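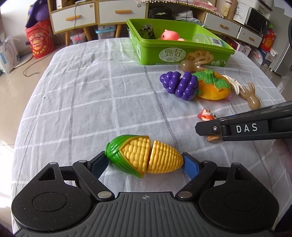
Fig. 13. Play food on the table before sorting, with the corn cob and its seam at the front.

Section 4: Clearing and storing the Nundach play-food set

The card inside the lid promises a two-minute clear-up. We have never managed it, and Lemlem Endale, who wrote the first version of this section, didn't either. Allow longer.

1. Smooth out the tablecloth first. Small pieces hide in the wrinkles.

2. Pull out anything that isn't food. Rubber toys and little figures go in a separate box. You can put everything in together if you like, but you will be sorting it again tomorrow.

3. Check the split pieces. The corn comes in two halves, green husk on one side and yellow kernels on the other. Line up the seam and press the halves together.

Note: The maker says the halves stay joined in storage. Ours rarely do — put a rubber band around them.

4. Put the big items in the tray first. Pumpkin at one end, grapes at the other, banana and corn between them.

5. Look underneath the pumpkin before you lift it. Something small is usually there.

6. Keep drinks out of the tray. A water bottle takes up the space of three or four toys, and a badly closed cap will soak the lot.

Caution: Small pieces are a choking risk. An age label on a box is no substitute for looking at what is in your child's hand.

7. Move the full tray to a shelf or a clear storage box. "Stackable" is the maker's word. We would not stack more than two.

For washing, see Section 5. Read the note on the Kivine spray before you buy any.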